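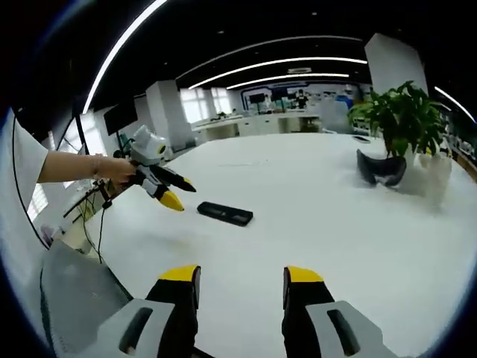

3.2 Shared tables and the habit of staying on

We came to the question of shared tables a little sideways. Our first interest was in how people in the Zistenari district chose between the reading room and the two cafés on the square, and it was only when we read back through the October diaries that we noticed how often the furniture came up. People wrote about the tables with real fondness, and sometimes with real annoyance, and they did so without being asked. One diary keeper gave most of a page to a table that rocked (she had folded a bus ticket under one leg, found it gone the next morning, and folded another). It seemed a pity to leave all that to one side, so this section takes it up properly.

The reading room at Zendov has 15 tables, of which four are long enough to seat a party of strangers without anyone feeling crowded. The rest are small and mostly stand along the windows. We had expected the window places to be the favourites, and for short visits they were. People who came in to look something up, or to wait out a shower, nearly always went to the glass. Those who meant to stay the afternoon behaved quite differently, and drifted to the long tables even when there were window places to be had.

Figure 4 sets out the length of stay by type of table. The bars for the long tables are plainly the taller ones, and the gap widens after lunch. We would not want to make too much of this, as a person with a heavy bag and a lot of papers may simply need the room, and such a person was probably going to stay a good while in any case. All the same, the diaries suggest that company had something to do with it. Several of the 20 diary keepers wrote that they found it easier to keep going when somebody across from them was keeping going too, and a few were quite tender about people they had sat opposite for weeks and never spoken to.

Talk itself was rare, and usually began with some small practical matter such as the loan of a pencil or the position of a lamp. At the Pisico café, where we kept the same kind of diary for comparison, talk began far more readily and ended sooner, and hardly anyone mentioned a neighbour twice. Earlier work by the Amin study group on waiting rooms found much the same split between places where one may speak and places where one may stay, and we are glad to be able to add a little to it.

There remains the matter of the rearrangement. Part way through our study two of the long tables were turned to face the other way, to make space for a new run of shelves, and the diaries for the following days are full of it. Most people had settled again by the end of the week, though one regular moved to the window and stayed there until the diaries closed. We return to his entries in Section 4, where we look at what people said they missed when a familiar seat was taken from them.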